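What I'd put on the wall

16 Aug 2021

I promised back in July that I'd write down our table rules properly, and then of course I didn't, because the tomatoes needed picking and my sister came to stay (lovely, but she talks). So I'm doing it now with a pot of tea beside me, and you'll have to forgive the rambling.

When I started helping at Stidley with the small arm, the whole of our good practice lived in Pádraig Ó Conaill's head. He's a patient man and would tell you anything you asked, but you had to know to ask it. I didn't know to ask whether the foot bolts got checked every morning or only when the arm had been moved. It's every morning, by the way, and with a proper wrench, even if you were the one who tightened them the evening before!

So the first page of the rules is all about the base. Bolts, then cables, then the stop button, which you press and release before anything else gets switched on. You write it in the book with your initials. We're up to entry 3306 in that book and I'm fond of it, tea rings and all.

The second page is reach. Before a new task we send the arm slowly round the outside of the area it's allowed to use, and whoever is at the table stands back and watches the elbow as well as the hand. Everyone watches the hand. The elbow is what got my mug.

The third page took the longest to agree on, and it's the one about laying out. Everything the task needs goes on the table before power goes on, and nobody leans in afterwards to nudge a bowl. If something wants nudging, you stop the arm, say "stopped" out loud, wait for the other person to say it back, and then you nudge. I felt very silly saying it for the first week. Now I catch myself doing it at home with the oven.

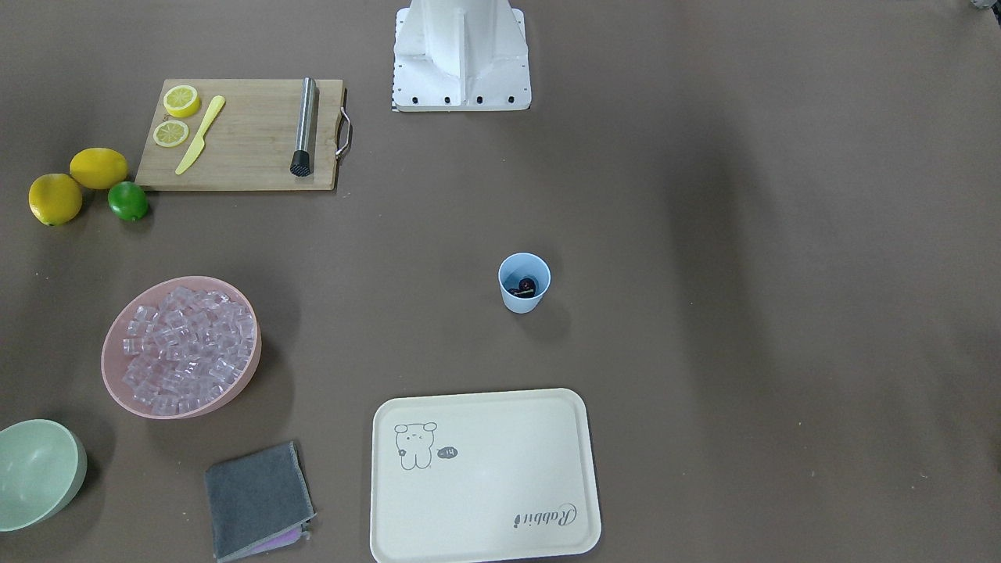 Knives had a long argument all to themselves. My friends over at Tierney allow metal ones if the speed is turned down, and I do see their point, but we settled on plastic for anything the arm might pick up. A slow metal knife is still a metal knife. Food that's been handled in a run doesn't get eaten either, however nice it looks, and it goes in the caddy at the end of the day. I lost that vote and still grumble about it every time there's fruit.

There's a fourth page, on who may change the speed setting, but it's still being scribbled on, so I'll leave it for another post. If you have a rule of your own about cloths and where to keep them, do leave it in the comments. Ours is four lines long and I don't think any two of us read it the same way.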